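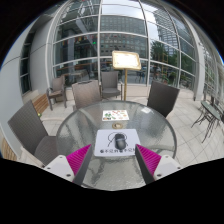
A computer mouse on a printed card, on a glass-top table.

Valtusville revises outdoor seating rules for laptop users

Last updated: 25th June

Print this story | E-mail this story

The Valtusville planning office has issued revised technical conditions for outdoor seating permits, covering table placement, electrical supply and the use of sidewalk space by customers who work at tables for long periods. The conditions apply to all new permits and to existing permits at renewal.

Under the previous text, a seating permit set only the outer boundary of the area and the width of the clear walking strip. The revised text adds a section on power. Extension cords may not cross the walking strip at any height, including under mats or cord covers. Outlets serving outdoor tables must be mounted on the building wall or on a fixed post inside the permit boundary, and each circuit must have ground-fault protection. Battery packs are exempt if they are charged indoors.

The office lists 146 active seating permits. Of these, 59 are on Ravness Street and the adjoining square, where the sidewalk narrows at the tram stop and most complaints about cords originated.

"The boundary was never the difficult part," said Leokadia Jabłońska, who drafted the section on power. "We had permits that were correct on paper, with a cord running from a window to the far row of tables. The old wording gave an inspector no clause to cite."

Furniture rules have also changed. Tables with a center hole may be used with an umbrella only if the base is separately weighted; a table alone no longer counts as ballast. Glass tops remain permitted, but a cracked top must be taken out of service the same day. Chairs must be stacked or brought inside at closing unless the permit states otherwise.

The text does not limit how long a customer may occupy a table. An earlier draft proposed a time limit during lunch hours, and the clause was removed after written comments from permit holders. Operators may still set their own limits, provided the notice is posted at the entrance to the seating area.

Dong-geon Tak, who runs the Kaczorowski coffee house on the square, said the wiring would be the main expense. He has a quote from Juslow, a local electrical contractor, for 2 wall outlets and a new circuit — the work includes opening part of the facade, which needs separate approval.

"I would have preferred one application for both," Tak said. "At present the facade form goes to one desk and the seating form to another."

Jabłońska said a combined form was being prepared but gave no date. Permit fees are unchanged. The maximum penalty for a repeated cord violation is set at 4000, payable by the permit holder and not by the customer.

Copies of the revised conditions are available at the planning office counter. Permit holders with a renewal already in process will be assessed under the previous text.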